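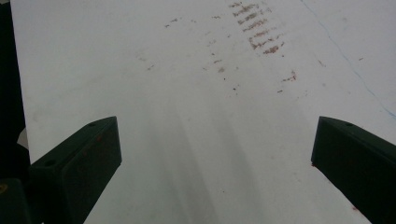
La mesa blanca, esta tarde

Febrero, casi las seis de la tarde

Querido diario (que sí, que ya sé que te tengo abandonado, no me mires así): hoy he conseguido despejar la superficie blanca. Bueno, un buen trozo. Llevaba desde que me mudé a Plirville diciendo que el cuarto del fondo iba a ser para mis cosas, y entre unas y otras se había convertido en el sitio donde se deja todo lo que no se sabe dónde dejar. Facturas, una bufanda, tres bolígrafos que no pintan, el paquete de Noiphan que tenía que devolver antes de fin de mes y que evidentemente ya no devuelvo.

Me encanta el blanco, pero qué sufrido es para quien limpia. Le pasé el trapo con agua y un chorrito de vinagre, luego otra vez solo con agua, y me quedé un rato mirándola como una tonta, con esa luz un poco azulada que tiene el invierno. Me dieron ganas de no volver a poner nada encima nunca más. Me duró lo que tardé en ir a por la caja de la estantería.

La caja, claro. Más de 28 kilos no pesa, pero a mí me lo pareció cuando la bajé. Es la que vino de la casa de Braltton y no la había abierto en todo el invierno. Había un mantel, recetas recortadas de revistas, una baraja incompleta y un montón de cosas pequeñas que no sabría ni cómo llamar. Y entre todo eso, la pelota.

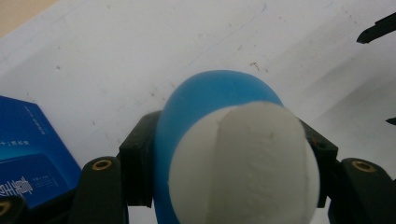 La pelota azul y blanca

¡Qué ilusión más boba me hizo! Es de un azul cielo precioso por un lado y de un blanco roto, como de tiza, por el otro, y ni siquiera es redonda del todo. La parte blanca parece un gorrito que le hubieran encajado. No recuerdo de dónde salió. Juraría que es de aquel verano en Palovmont, cuando alquilamos la casa con el patio enorme, pero también podría ser de cualquier rastrillo, que en esa época yo volvía siempre con algo en el bolso.

Total, que iba a hacer dos montones, el de quedarse y el de fuera, y a la pelota la he cambiado de montón unas cinco veces. No sirve para nada. No la voy a botar en el pasillo. Pero me la quedo, ea.

Del resto han salido dos bolsas para llevar al punto limpio, que están ya en la entrada estorbando. El mantel lo lavo mañana, a ver si se le va el olor a armario. Las recetas las tengo aquí en la cama conmigo y hay una de croquetas de puerro que pienso hacer en cuanto compre leche.

Ah, y me he propuesto escribirte los 365 días del año. Ya voy tarde, lo sé. Empiezo a contar desde hoy.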